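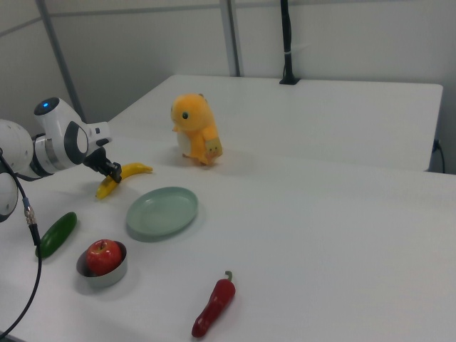 Tidying station, Tostthorpe: gripper lowered over the toy banana, green plate alongside.

Home | Projects | Reports | Contact

Skundus household chores study
Progress report to the Harnen fund, January 10, 2026

Thank you, as ever, for your patience with us over the holidays, and for the kind note that came with the second payment. It was pinned up by the kettle and is still there!

You asked at the last review whether a machine can clear up after a family yet, and I would love to give you a plain yes. What I can say is that it can do a good part of one small job. We set out toy food and a plush toy on the table, with a plate and a little metal bowl, and ask the arm to put one thing where it belongs. Since your last visit we have run 471 attempts. Of these, 300 went through from start to finish without a hand from any of us, and we are really very pleased with that (last spring we were nowhere near it).

The rest taught us a good deal. Long, curved things are harder than they look, and the arm likes to take hold of them too near one end, so that they swing and land beside the plate. Soft toys are easy to pick up and surprisingly hard to set down neatly. It is also slow, and a parent in a hurry would have the whole table cleared before it had finished its second item.

Between now and March we plan another 200 attempts, using the new grip settings from Vakulenko, with 4 table layouts the arm has not met before. We are within budget and are not asking for any change to the schedule. Do come and see it again if you are passing through Tostthorpe.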